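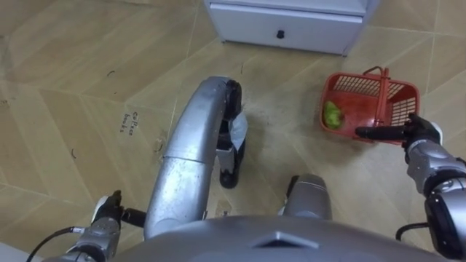
Why does a share price usually drop on the ex-dividend date?

Because anyone who buys the stock from that day on doesn't get the upcoming payment, so the share is worth less to them by roughly the amount of the dividend.

Intro to Equity Investing
Handout for Unit 6: Dividends, dates and payout ratios
Last updated November 29, 2021

I rewrote this handout after reading through your quizzes. Most of you are fine on what a dividend is, and most of you are shaky on the dates, so the dates come first this time. Bring a calculator to class (your phone is okay, just not during the quiz) and keep this next to your notes from Unit 5, as I'm going to lean on earnings per share quite a bit.

The companies below are classroom companies. We use the same ones all term, so you should be getting to know Bovo and Gratano pretty well by now!

The four dates

Declaration date. The board announces the dividend: how much per share, who qualifies, and when the money goes out. Once it's declared, the company owes it, and it shows up as a liability on the balance sheet. Several of you wrote that the liability appears when the cash is paid. By then it's being cleared off.

Ex-dividend date. Buy on this day or later and the seller keeps the dividend. Buy the day before and it's yours. For ordinary cash dividends in the US, the ex-date is currently one business day before the record date, which comes from the two-day settlement of stock trades. Count business days, please, and watch out for holidays.

Record date. The company looks at its list of shareholders. Your trade has to have settled by now for your name to be there. You don't do anything on this day.

Payment date. Cash arrives in the brokerage account. You can sell the shares on the ex-date and still be paid, and this surprises people every single term.

Worked example: Bovo

You own 550 shares of Bovo, which declares a quarterly dividend of 12 cents per share. Your check is

550 x $0.12 = $66.00 before tax

Say the stock closes at $50 the night before it goes ex. With no other news, we'd expect it to open near $49.88. In real life you may never spot those 12 cents, as the stock can easily move a dollar before lunch for all sorts of other reasons. The adjustment is still in there, mixed up with everything else.

Now the yield. Four payments of 12 cents make 48 cents a year, and 48 cents divided by $50 is 0.96 percent. Remember to annualize! Half the yield mistakes I see are people who divided one quarterly payment by the price and stopped.

Can I buy the day before and sell the day after?

Somebody asks this every year, and I like the question, so let's go through it. You buy Bovo at $50, collect 12 cents, and hold a stock worth $49.88. Total: $50. Then you owe tax on the dividend, plus whatever the trading cost you, and if you held the shares for such a short time the dividend generally won't qualify for the lower tax rate. You also carried the risk of owning the stock overnight. There are traders who try this for a living with very low costs, but I wouldn't plan a retirement on it.
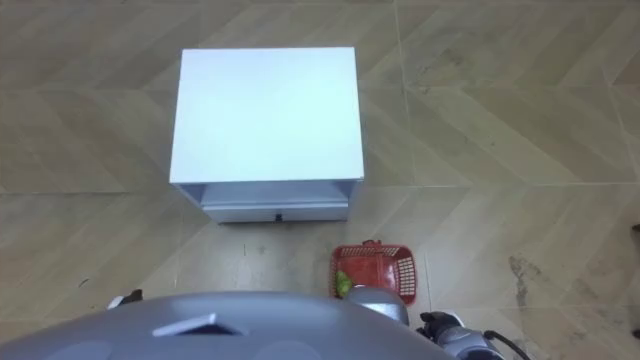 White cabinet and red basket on a tiled floor.

Payout ratio

This one is simple arithmetic and a lot of judgment.

payout ratio = dividends per share / earnings per share

Gratano earned 50 cents per share last quarter and paid out 17 cents. So 17 / 50 = 34 percent. The remaining 66 percent stays in the business, and we call that the retention ratio. The two always add up to 100 percent, so if yours don't, go back and look.

Is 34 percent good? It depends on what Gratano does with the rest. A young company with plenty of projects probably should keep most of its earnings. A mature utility with steady customers can pay out far more and sleep fine. Compare within an industry before you compare across industries.

A few things that trip people up:

Earnings aren't cash. A company can report a healthy profit and be short of money to pay the dividend with, so I want you to check free cash flow too.

A ratio above 100 percent means the company paid out more than it earned. It can do that for a while from savings or borrowing.

If earnings are negative, the ratio is meaningless. Write "n/m" and explain in a sentence.

The high-yield trap: Beneš

Look back at the Beneš chart from Unit 4. The yield kept climbing all spring, and a couple of students picked it for their practice portfolio because of that. But the dividend hadn't changed at all — the price had been falling, and yield has price on the bottom. In July the board cut the dividend, and the lovely yield on the screen turned out to be a payment that wasn't coming.

When you see a yield that's much higher than its competitors', ask which half of the fraction moved. Write that in the margin somewhere.

Special dividends and buybacks

Skusach pays no regular dividend. It paid one special dividend after selling a division, and otherwise it buys back its own shares. A special dividend is a one-time thing, so leave it out when you annualize. With a buyback, nobody gets a check unless they sell, and the people who stay own a slightly bigger slice of a company that now has less cash in it. Earnings per share often go up simply because there are fewer shares, so look at total net income too before you get excited. We'll do the full Skusach buyback in Unit 7.

For next class

1. Redo the Bovo example with a dividend of 17 cents. Give me the check, the expected opening price and the annual yield.
2. Gratano's earnings stay at 50 cents and the payout ratio rises to 50 percent. What is the new dividend per share?
3. In a short paragraph, explain why a board might hate cutting a dividend even when cash is tight.
4. Read the textbook section on dividend reinvestment plans. Skip the box on stock dividends, we'll cover it together.

Show your steps, even the easy ones — I give partial credit and I can't give it to a bare number.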